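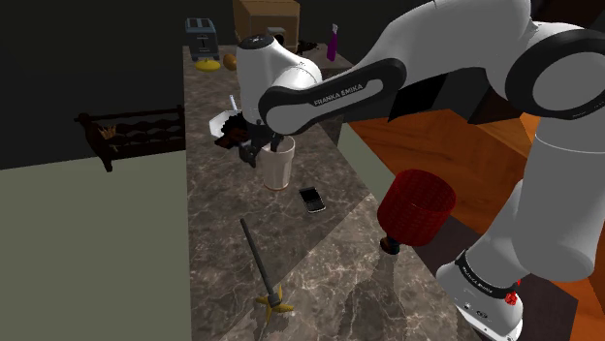 Harvey Pelletier wrote in to ask whether the planning package would have saved him from buying an arm too large for his counter, and whether the budget sheets are any use to a buyer who has only one machine in mind. The short reply is yes to the first and partly to the second. The longer reply is the rest of this review.

Print this page
E-mail this page

Stullamance cell planner, reviewed for small buyers

Stullamance is sold by Doucette as a planning tool for people who intend to put one robot arm at a bench or counter and want to know what it will cost before signing anything. It has two halves. The first is a simulator in which you place an arm, a work surface and a set of objects, then run simple pick and place jobs. The second is a set of budget sheets that take their quantities from the simulated layout. A single-seat licence costs £797 for the year. There is no monthly option.

I used it to plan a kitchen-counter task: the arm takes a chocolate bar in its gripper and holds it over an upright plastic cup, with a phone, a bowl and other household items left on the marble. The arm was a Franka Emika model. A long, narrow counter is a fair test for a planner, as most of the decisions concern where the base goes and how much of the surface can be used from there.

Base placement is the best part of the package. You drag the base along the side of the counter and the reach map is redrawn at each position. Moving mine by 40 mm changed the usable area more than I had expected, and a mistake of that size would have meant drilling a second set of mounting holes. The map allows for the wrist angle as well as the distance, so a spot which can be touched but not gripped from above is shown in a different shade. For a buyer in Harvey Pelletier's position, this page alone would have settled the matter.

Clutter is handled less well. Each object has a collision shape, and the default shapes are coarse. A thin handle standing up out of a bowl is treated as a solid block, and the planner then refuses paths that would be perfectly safe. Finer shapes can be set by hand, one object at a time. Mesh and open-topped items need the same treatment. Allow an afternoon for it.

Graspable objects come with default weights and friction values. The weights are sensible. The friction values are optimistic, and I would lower them before trusting any result for smooth packaging. No simulator of this price should be used to choose gripper fingers — borrow or hire a set and try them on the real goods.

The budget sheets cover the arm, base plate, gripper, guarding, cabling, installation and training. They also keep a line for downtime, which most buyers leave out. My first draft came to roughly 70 lines, many of them empty, and empty lines cannot be hidden in the printed version. Prices must be typed in. Doucette offers a price list for Foditberg mounts and stands, but it had last been revised in August and several entries no longer matched the quotation I had in hand.

Mélanie McKinnon, reading a draft of this page, objected that I had been too kind about the sheets, and that a plain spreadsheet does the same work for nothing. I agree in part. The link from layout to quantities is useful when the layout is still moving. Once the base position is fixed, it adds little.

I compared it briefly with Fastance, which is cheaper and opens faster. Fastance has no reach map by wrist angle and no downtime line. It does export cleanly, and Stullamance took nine attempts to produce a drawing my fabricator could open.

Recommended for a first purchase where space is tight. Buyers replacing an existing arm on the same base can do without it. Check the collision shapes and the friction values first, and ask Doucette for the date of the price list before paying.

Reviewed March 21, 2024

Print this page
E-mail this page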